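Holzarbeitsplatte neu ölen: was nötig ist und was man sich sparen kann

Wer im Netz nach Anleitungen für geölte Arbeitsplatten sucht, findet zuverlässig zwei Lager. Die einen wollen sieben Schichten mit Zwischenschliff, die anderen reiben einmal im Jahr Olivenöl drauf und schwören, das halte ewig. Ich traue beiden nicht. Ich habe in den letzten Jahren genug Platten abgeschliffen, meine eigenen und fremde, um zu wissen, dass der größte Teil der Ratschläge vom Hersteller des jeweiligen Öls stammt.

Zuerst prüfen, ob überhaupt etwas zu tun ist

Ein paar Tropfen Wasser auf die Stelle neben der Spüle geben und zehn Minuten warten. Stehen die Tropfen noch, ist die Oberfläche in Ordnung. Ziehen sie ein und hinterlassen einen dunklen Fleck, wird es Zeit. Den Test bitte an mehreren Stellen machen. Neben dem Herd sieht es fast immer anders aus als in der Ecke mit dem Brotkasten.

Matte Stellen allein sind kein Grund. Manche Leute ölen jeden April, weil es so im Kalender steht, und wundern sich über eine klebrige Schicht.

Was man braucht

Schleifpapier in 120, 180 und 240
Schleifklotz oder Exzenterschleifer
Hartöl, für Lebensmittelkontakt freigegeben
fusselfreie Baumwolltücher
Handschuhe, Staubmaske

Bei mir hat eine kleine Dose für gut 30 Euro gereicht, und es blieb noch ein Rest. Das teurere Öl, das man mir im Laden dazu empfahl, war laut Datenblatt auf derselben Basis, nur mit hübscherem Etikett. Speiseöl lasse ich weg. Olivenöl trocknet nicht aus, es wird ranzig, und den Geruch bekommt man schlecht wieder heraus.

Schleifen

Platte gründlich reinigen und trocknen lassen, am besten über Nacht. Dann mit 120 beginnen, immer in Faserrichtung. Bei verleimten Leisten läuft die Faser zum Glück meist durchgehend längs. Mit 180 weitermachen, bis die Kratzer vom groben Papier verschwunden sind, und mit 240 abschließen.

Feiner als 240 halte ich für Unsinn. Ein Bekannter, Genivaldo Meireles, hat seine Platte bis 3000 poliert, wie einen Autolack. Sie fühlte sich großartig an und nahm danach kaum noch Öl auf. Er durfte von vorn anfangen.

Schwarze Flecken um die Spüle sind in der Regel Reaktionen von Gerbstoff mit Eisen, typisch bei Eiche. Die sitzen tief. Man kann sie mit Kleesalz behandeln, aber das Zeug ist giftig, und ich würde vorher überlegen, ob mich der Fleck wirklich so stört.

Ölen

Öl dünn auftragen, mit dem Tuch in kreisenden Bewegungen einarbeiten und 16 Minuten stehen lassen. Ja, die krumme Zahl ist Absicht: Auf meiner Dose steht »15 bis 20«, und bei 20 wurde es mir schon zäh. Danach alles abnehmen, was noch auf der Oberfläche steht. Wirklich alles. 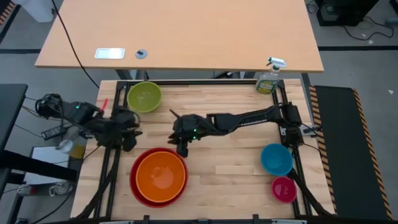
Die zweite Schicht kommt am nächsten Tag, die dritte nur dort, wo viel Wasser hinkommt. Mehr habe ich nie gebraucht. Floor Verbeke, von der ich das Abschleifen gelernt habe, nimmt grundsätzlich vier Schichten und kann mir bis heute keinen Unterschied zeigen.

Wichtig: Ölgetränkte Lappen können sich selbst entzünden. Das ist leider kein Märchen. Tücher einzeln ausgebreitet im Freien trocknen lassen oder in einem verschlossenen Glas mit Wasser aufbewahren — keinesfalls zusammengeknüllt in den Mülleimer.

Danach

Nach einem Tag darf man die Platte vorsichtig benutzen. Bis das Öl ganz ausgehärtet ist, vergehen je nach Produkt ein bis zwei Wochen. So lange keine nassen Lappen liegen lassen und keine heißen Töpfe abstellen. Letzteres gilt eigentlich immer, auch wenn auf der Dose »hitzebeständig« steht.

Zum Putzen reicht ein feuchtes Tuch mit etwas milder Seife. Spezielle Pflegesprays habe ich zwei ausprobiert und konnte nach einem halben Jahr nicht sagen, welche Hälfte der Platte behandelt war. Vom Scheuerschwamm mit der grünen Seite würde ich allerdings abraten, der nimmt die Oberfläche schneller herunter, als man denkt. Einzelne raue Stellen lassen sich mit 240er-Papier und einem Klecks Öl ausbessern, ohne dass die ganze Platte dran ist.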